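Presupuesto de una célula bimanual para doblado de ropa

Una célula bimanual para doblado de ropa es un puesto automatizado con dos brazos robóticos que trabajan sobre una misma mesa y manipulan prendas. Su presupuesto es la previsión de lo que cuesta comprarla, montarla y tenerla en marcha. Escribo esta entrada en primera persona porque es la costumbre de esta enciclopedia colaborativa, y porque me ha tocado hacer uno de esos presupuestos de principio a fin (y rehacerlo, ay, más veces de las que me gustaría contar).

Alcance

Antes de pedir precios hay que decidir qué entra en la partida y qué queda fuera. En Pomum, el proyecto del que salen casi todas mis notas, empezamos con una hoja en la que solo figuraban los brazos. Error clásico. Los brazos son lo que todo el mundo mira en el catálogo, pero luego hacen falta mesa, soportes, cámaras, pinzas, ordenador, iluminación, cableado y un sitio donde meterlo todo sin tropezar. Cuando añadimos esas líneas, la hoja llegó a 169 entradas, contando tornillería y recambios.

Partidas principales

Brazos. Se compran por parejas y conviene que sean del mismo modelo, así los recambios sirven para los dos lados. Yo miraría primero el alcance y después la carga útil: una camiseta pesa muy poco, pero hay que llegar de una punta a otra con la tela extendida. Pagar por levantar kilos que nunca se van a levantar es una manera muy común de quedarse sin dinero para las cámaras.

Pinzas. Suelen presupuestarse aparte. Las puntas de los dedos se desgastan y son baratas, de modo que pedimos 60 en el primer lote y las anotamos como consumible. Si alguien en contabilidad pregunta por qué no son inmovilizado, paciencia y una explicación corta.

Cámaras. Lo habitual es llevar una en cada brazo y, si el presupuesto lo permite, alguna fija que vea la mesa entera. Ojo con los soportes, que a veces no vienen incluidos y tienen un plazo de entrega propio (los nuestros llegaron después que las cámaras, y ahí estuvimos, con las cajas cerradas en la estantería).

Mesa e iluminación. Una superficie clara y lisa ayuda mucho con las prendas oscuras, y una negra sobre fondo negro es un suplicio para cualquier sistema de visión. Me gusta reservar dinero para probar varias luces antes de comprar la definitiva, porque las sombras de los propios brazos caen sobre la zona de trabajo y cambian con cada movimiento.

Cableado y electricidad. La línea más menospreciada de todas. Cada brazo trae alimentación y datos, cada cámara lo suyo, y los cables tienen que ser bastante largos para acompañar el recorrido completo. Regletas, guías, bridas, canaletas… póngalo todo por escrito desde el primer día.

Prendas de prueba. ¡También se compran! Tallas, tejidos y colores distintos, algunas con etiqueta cosida por fuera o a la vista. Se estiran, cogen pelusa y hay que reponerlas.

Comparación de ofertas

Pedimos oferta a dos integradores, Zutari y Tekleab. La de Zutari incluía puesta en marcha y formación dentro del precio; la de Tekleab era más barata en la primera página y cobraba esas mismas cosas como extras en la última. Para compararlas hice una tabla con 4 columnas: compra, instalación, primer año y segundo año. La diferencia se quedó en casi nada y acabamos decidiendo por el plazo de reparación, que para un puesto único pesa muchísimo. Si se estropea un brazo y no hay otro, el puesto se para entero.

Recomiendo pedir siempre el precio de los recambios en la propia oferta y con la misma validez que el resto. Pedirlo después sale peor, y además da bastante pereza.

Calendario de gasto

El gasto no cae de golpe. En nuestro taller de Prullance firmamos el pedido en noviembre con un anticipo, pagamos otra parte a la entrega y dejamos el resto para la aceptación. Entre medias aparecen los gastos pequeños, que yo agrupo en una bolsa de imprevistos separada. Una cosa que haría distinta: reservar horas de personal para el montaje. Las teníamos por gratuitas y alguien tuvo que dejar su trabajo habitual para atornillar soportes.

Mantenimiento

Incluye puntas de pinza, cables, recalibrado de cámaras y licencias, si las hay. También la limpieza de la mesa, que se llena de pelusa enseguida. Yo lo reviso al cerrar cada trimestre, con la lista de piezas cambiadas al lado, y ajusto la previsión del siguiente con lo que se ha gastado de verdad. Los cables se llevan más dinero del que había puesto en la primera hoja, y las puntas bastante menos.
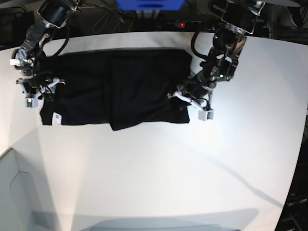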